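Palloneo Kitchenware Library: A Conversation with Amna Abbasi

Residents of Sarkport have been able to borrow cups, pots and serving pieces from the Palloneo Kitchenware Library since November. The library holds 3,483 items, all of them donated, and lends them without charge for family meals, school events and neighborhood gatherings. Amna Abbasi is responsible for the collection. She spoke with the newsletter about how drinkware is sorted, stored and returned to the shelves.

The work begins, she explained, with the question of what belongs together. Early in the program, items were stored by donor. A household that gave a dozen pieces would find them kept on one shelf, regardless of what they were.

"It was respectful, and it was very hard to use," Ms. Abbasi said. "A person would come in for eight mugs and we would open five boxes. By the second month we had stopped."

The present system sorts by use first and by material second. Mugs with handles form one group and tumblers another. Clear cups are kept apart from colored ones, a practice borrowers requested. Enamelware has its own section, which Ms. Abbasi described as the most popular in the building. Last season it accounted for 154 loans.

"People remember it from camping," she said. "They will take a pot with a chip in it over a new steel one. We do ask them to tell us about any chip they find, and we write it on the card."

Asked whether pots and cups should be stored separately, Ms. Abbasi said she held no firm view. Shelf space is limited, and a deep pot with nothing in it takes up as much room as a full one.
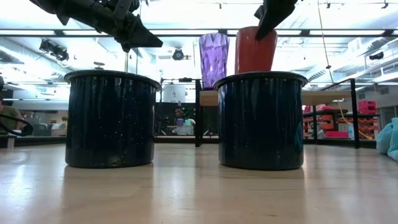
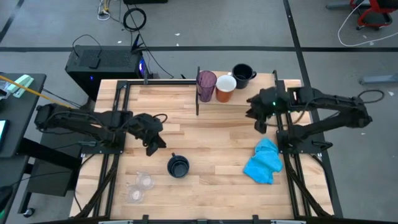 Her own preference is to sort at a table with a small shelf at the back. Pieces come out of the box onto the tabletop, and the shelf takes whatever has been checked. She considers a cloth essential and keeps a stack of 30, washed after each session.

"I want to see the inside of every cup," she said. "The outside tells you very little. Tea stains, a hairline crack - you find those by looking straight down into it."

Plastic tumblers receive a separate check. Those with a cut or faceted pattern hold residue in the grooves and are cleaned with a soft brush. Colored plastic that has turned cloudy is withdrawn from lending and offered to the Niazi Street art room, which accepted 133 pieces in the past year.

The library is now preparing labels for a second site at Ellunine, where the shelves are shallower and tall tumblers will have to stand in a single row. Ms. Abbasi has asked that the lowest shelf be left for children's cups.

"They like to choose their own," she said. "It slows down the line a little, and I have no objection to that."

Donations are received at the side entrance until 4 p.m. Items should be clean and wrapped individually.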